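Projects > Student Reports > Simulation and Planning

Search this site Enter keywords Go

Picking the right thing off a crowded table: our project report
by Xiomara Abernathy and Xiomara Kapoor

We should start by thanking everybody who put up with two people called Xiomara sharing one desk and one login. The project began last August as a small idea, which was to write a planner that could choose a grasp on a tabletop full of odd shapes, and it grew rather a lot after that (as these things do!).

All the work was done in simulation. We named our planner Kustholm, after a village Xiomara K. once stayed in, and it takes the wrist view and a wider view of the table and scores possible grasps from both. 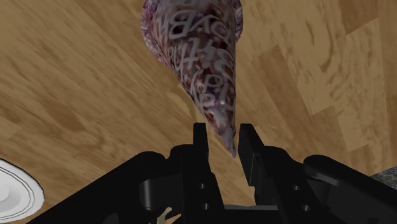 Cones gave us the most trouble by a long way. Our first scoring rule liked flat, parallel sides, so anything that narrowed to a point got a poor score near the top and a silly one lower down, where the fingers would have had to open wider than they can. We spent ages on this, and in the end we let the planner look at the width of the object at several heights and throw out the ones that wouldn't fit.

The second lesson was about neighbours. A grasp may be lovely on its own and still knock something over on the way in, so we added a check along the whole path of the hand, and we try the thin upright things, like the little human figurine, with the approach direction worked out first. 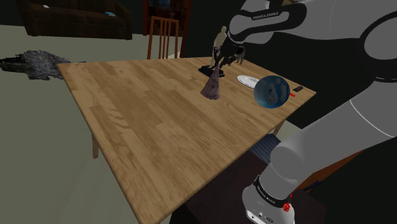 Sarnstead College | Department of Computing | Student Robotics Group

For testing we ran 685 trials over 18 table layouts, each with a fresh random seed. The planner proposed a grasp that passed our checks in 81 per cent of them, and we were very pleased with that, although round things brought the figure down. A ball or a globe looks the same from every side, so the scores come out nearly equal and the planner dithers between them.

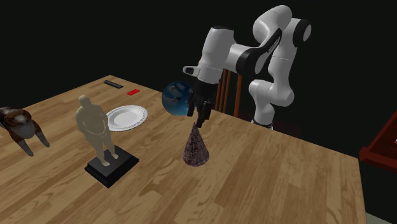
We tried a small penalty for changing its mind, and it did help, but it also made the planner stubborn when a better grasp came along later. If we had another term we would tune that properly, and we would also speed up the path check, which can look at 3000 poses before it settles on one. The code and our notes are on the group's shared drive, and we are both happy to talk anyone through them.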